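Bring back the games table

06/02/2024

The library in Erkville had a games table until last September. It stood by the radiators at the far end of the ground floor, and it was taken away when the seating was changed. In its place there are now four single armchairs, each with its own socket and its own little shelf for a cup. They are good chairs. I have sat in all of them. I still think the table should come back, and I think other towns that are about to make the same change should think again.

The case for the armchairs was set out in a notice on the door. People had asked for more places to work, and the table was said to be in use for only part of the day. Both of those things are true. I used to go in at opening time and the table would be bare until eleven, apart from somebody's newspaper. After lunch it was usually busy, and on wet afternoons you had to wait.

What the notice left out is that a table used by six people for three hours is doing a different job from a chair used by one person for eight. The library counts visits at the door. It does not count who spoke to whom, and I would not want it to. But if a place is judged only by how many seats are filled, then anything shared will look wasteful, and over the years it will be cleared out a piece at a time.

I have heard it said that people who want to play board games can do it at home, or on a phone. Some can. I play on my phone most evenings, against strangers, and I have never learned the name of one of them. At the library I knew who had a bad hip and who was waiting to hear about a flat. I learned draughts properly there, at an age when I had assumed I already knew how to play it. A man who spoke very little English taught several of us the moves of Chinese chess by putting our pieces back when we got them wrong. It took most of a winter.

The pieces are flat discs and the character on each tells you what it is, so a beginner has to learn to read a little before playing at all. You want someone across the table for that.

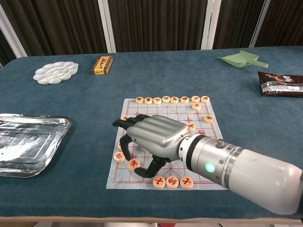 What it would cost

Very little. A plain table and six stacking chairs from Wokenberg, the office furniture place on the ring road, come to 300 pounds. I rang and asked. The old table may still be in the basement, in which case it costs nothing except the effort of carrying it up the stairs. The games were all given by the public in the first place and I believe they would be again. I have two chess sets I would hand over tomorrow, one of them missing a pawn.

Space is the harder question. The ground floor is not large and the armchairs are popular. I am not asking for all four to go. Taking out two would leave enough room, and there are already desks upstairs for people with laptops, which are seldom full before exam time.

Noise

This is the complaint I take most seriously. Dominoes are loud and so are some of the people who play them. The branch at Jomance dealt with it by putting a thick cloth on the table and keeping dominoes to the afternoons. I went over on the bus to see it and sat 15 feet away with a book, and I could read well enough. A library was never silent in any case. There is a toddlers' song session in ours twice a week and I have yet to hear anyone suggest it should be held at home.

What happens now

A petition at the front desk has 119 names on it, and mine is one of them. The seating is due to be looked at again in the spring. If you used the table, or would have done, the sheet is in the blue folder next to the returns slot, and you need to put your postcode as well as your name or it will not be counted.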